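Local Collections and Their Care
Unit 4 handout: Accessioning and the Object File

Read this before the session and bring your own copy. We will work from the Grube farm list in class, so look over the first 12 entries as well.

1. What accessioning means

An object is accessioned when the museum formally takes it into the permanent collection. Receiving it at the door is a separate step. A box left at the counter has been deposited, and it stays a deposit until someone with authority accepts it and both sides sign.

Three kinds of holding are often mixed up in small museums:

Gift – title passes to the museum.
Loan – title stays with the lender, and there must be an end date.
Deposit – the object is in the building and no decision has been made.

The Posivberg town museum had 593 objects on its shelves when its inventory was redone. Of these, 126 had no paper showing which kind of holding they were. Most had come in from families in Disitz and Maltau when the dairies there closed. 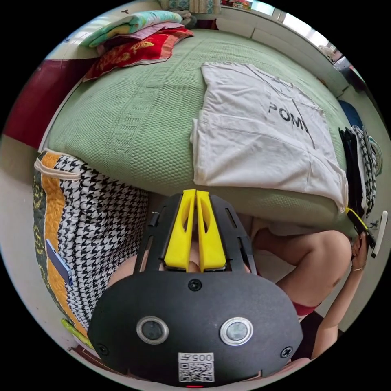
2. Numbering

Use the year, then the number of the gift within that year, then the number of the item. Item 3 of the fifth gift of a year ends in .5.3. Parts of one object take a letter, so a butter churn and its lid are a and b. Do not reuse a number, even if the object has left the collection.

Old numbers stay in the file. Posivberg had two earlier systems, one in pencil and one on glued paper tags, and both are still needed to match objects to the old ledger.

3. The object file

Each file should hold the signed deed of gift or loan form, a short description, measurements, a condition note with the name of the person who wrote it, and whatever the donor said about where the thing was used. Write down the donor's account in the donor's words and mark it as such. A family story is a source, but it has to be checked like any other.

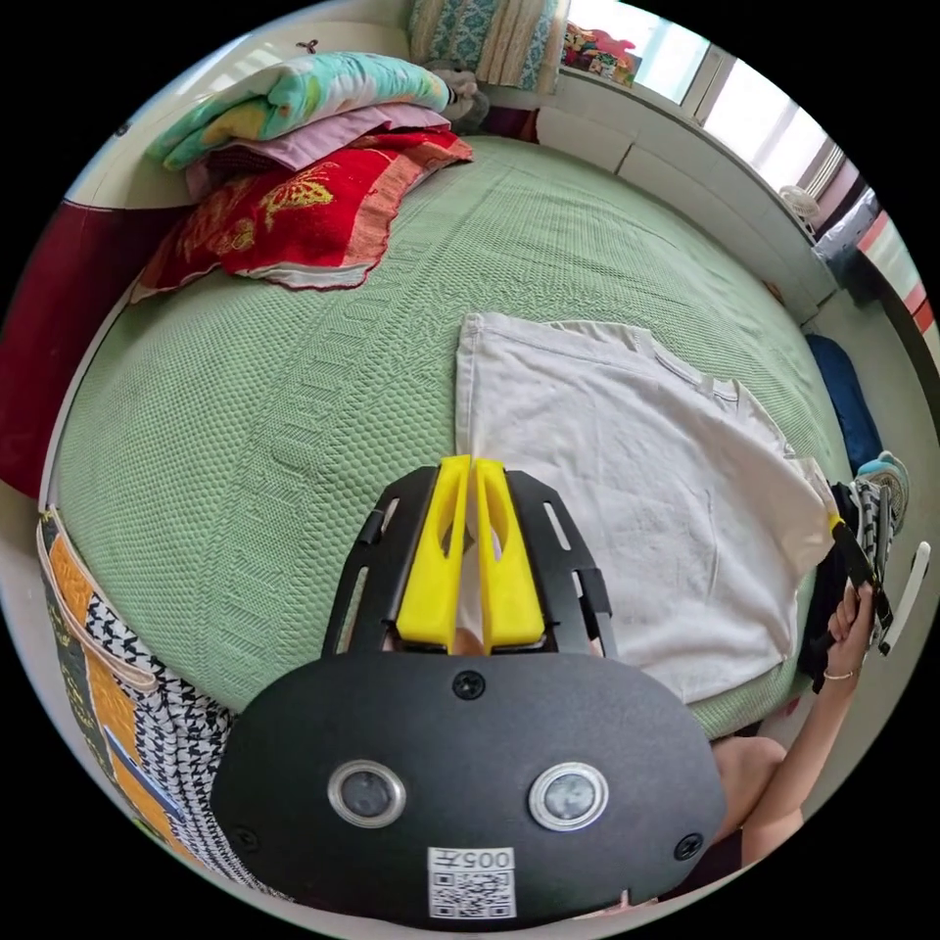
4. Undocumented objects

Start with the old ledger, then the board minutes, then letters. At Posivberg this settled 70 cases. The rest were given temporary numbers beginning with T and kept with the collection. They may not be sold, lent or treated with anything that cannot be undone until ownership is clear. State law on abandoned property differs – look up the rule for your own state before the session.

5. For next time

Write a one-page file for an object you have at home, using the headings in section 3. Then draft a letter to a lender whose loan ran out years ago and whose address may have changed. Keep it under a page. Bring both on paper.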